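Home | Knitwear | Blankets | Care and repair | Basket | Contact

Hondirel Cable Knit Jumper - Mustard

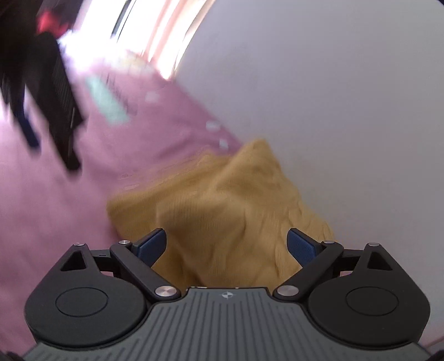 The Hondirel is our heavier jumper, made for us by Mollel and sold in three colours. Mustard is the one most people order. It is a warm yellow, a shade darker in daylight than it looks on most screens.

The knit is 100 per cent lambswool. It has a crew neck, long ribbed cuffs and a straight hem. The fit is roomy, so go down a size if you like your knitwear close.

Product code: 3169
Price: £139
Sizes: S to XL

Care

Hand wash in cool water with a wool wash, press the water out in a towel and dry flat. Do not tumble dry. Store it folded - a hanger will pull the shoulders out of shape. Creases from a drawer or a suitcase drop out if you lay it flat overnight. Some bobbling under the arms is normal in the first 3 months and comes off with a wool comb.

Loose stitches can be sent back to our Lamach workshop for mending. Write to Rosaire MacDonald before you post anything, and put the product code in your message.

Comments

Brorkimov: Is the grey coming back in large? I missed it in October.

Pauline T: Lovely thick cables. Sleeves a bit long on me but I turn the cuffs up.

wren_k: Had mine two winters. One cuff has gone slightly baggy, otherwise fine. Would buy the mustard again.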